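Bimanual teleop: how do I show it something floppy without every demo coming out different?

Posted in Teaching and Demonstration, October

JerkerOnWheels

Hi all, long-time reader, first post. I've been collecting demos by remote control on a two-arm setup (leader arms in my hands, follower arms doing the work) and the rigid stuff went great. Blocks, cups, putting a roll of tape on a shelf - all fine, and the policy picked it up quickly. Then I moved on to soft black things on a wall hook and everything fell apart.

I have 50 demos so far. When I play them back they look like they were done by different people, and they were all me! Sometimes I grab high, sometimes low, sometimes I go in with the left arm first because the right one felt awkward that day. Sometimes I stop to think with the gripper hanging in the air, and I'm pretty sure the robot is now learning to stop and think too.

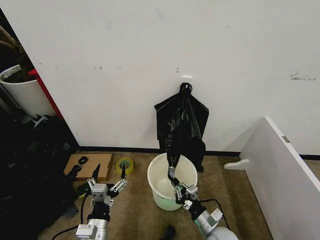

My biggest headache is the grab itself. Plastic garbage bags are the worst, they twist and slide and I can't feel a thing through the leader handles. I've been doing it with the right arm, closing on the twisted part of the bag down inside the bucket while the rest still hangs off the hook, and the left arm just sits there with its gripper open by the tape. Is it bad to have one arm idle in a two-arm demo? And do I need to throw the 50 away or can I keep them and add more? I'd really rather not start over, but tell me if I have to.

Also, what do you do about the pauses?

HevikWorkshop

You don't have to throw them all away, but you do have to be a bit mean about it. I went through exactly this with towels. What worked for me was writing down the task as a script before touching the leaders. Mine fit on a sticky note: right arm goes to the same height every time, comes in from the same side, closes, waits for the fabric to settle, lifts. If a demo didn't follow the note, it went in a separate folder. I didn't delete anything, I just didn't train on it.

Then I changed one thing at a time. First the starting shape of the towel, then the lighting, then where it was hung. I know people will tell you variety is good, and it is, but you want the variety to be in the stuff on the wall and on the floor. You don't want it in your own habits. If the object is in the same place and you grab it two different ways, a simple policy may try to split the difference and grab nothing.

On the idle arm - totally fine. Park it in the same pose each time and keep your hand off that leader. I used to rest my left hand on mine and there was a tiny wobble in every single recording. It took me ages to see it.

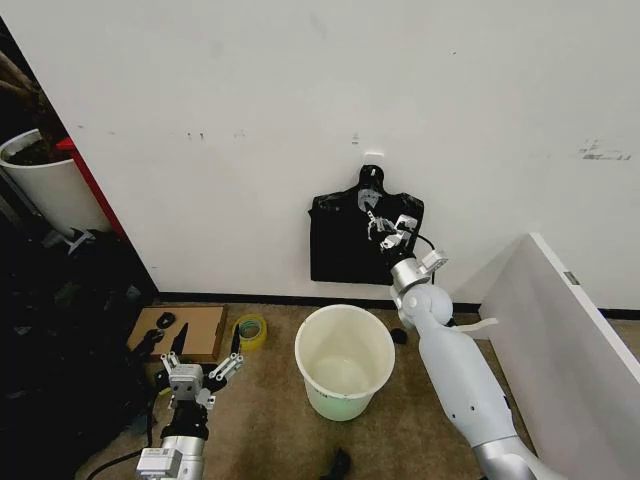
For pauses, I trim the long ones at the start and the end, and I redo the demo if there's a long one in the middle. Cutting the middle out can give you a little jump in the motion when the object has moved in the meantime (bags love to do that). Practice the run a few times with recording off and you'll pause a lot less. I do 2 dry runs before every batch, and I stop when I get tired, usually well before I think I should.

One more thing! Black on black is hard to see. If your fingertips are dark and the bag is dark, look at your own camera feed and ask yourself if you could do the task from that picture alone. I started driving only from the camera view, with my back to the robot, and my demos got slower for a while and then a lot better.

nong_3610

Agree with most of that. I wouldn't bother with the separate folder, just retrain on the clean ones and see. When I had 100 good ones on a similar job it started doing the grab by itself, but the release was still hopeless and I had to record extra demos of only the end part. Nông is my arm's name, by the way, in case you see it in my older threads.

Do check your gripper closing speed. If you snap it shut on the leader, the follower lags and you end up closing on air while you're already pulling.

JerkerOnWheels

Thank you both, so helpful! I looked through my recordings last night and the left-hand wobble is there in nearly all of them, ugh. Going to park that arm properly, write my sticky note and try driving from the camera view. I'll keep the runs where I came in from the right and set the others aside for now.

@nong_3610 - did you record the end-only demos starting with the bag already in the gripper, or did you do the whole thing and cut it?

nong_3610

Already in the gripper. I put it there by hand, backed off, then hit record. Vary how it hangs from the fingers a bit or it will only know the one way. My old thread called "Rilla can't let go" has the settings I used.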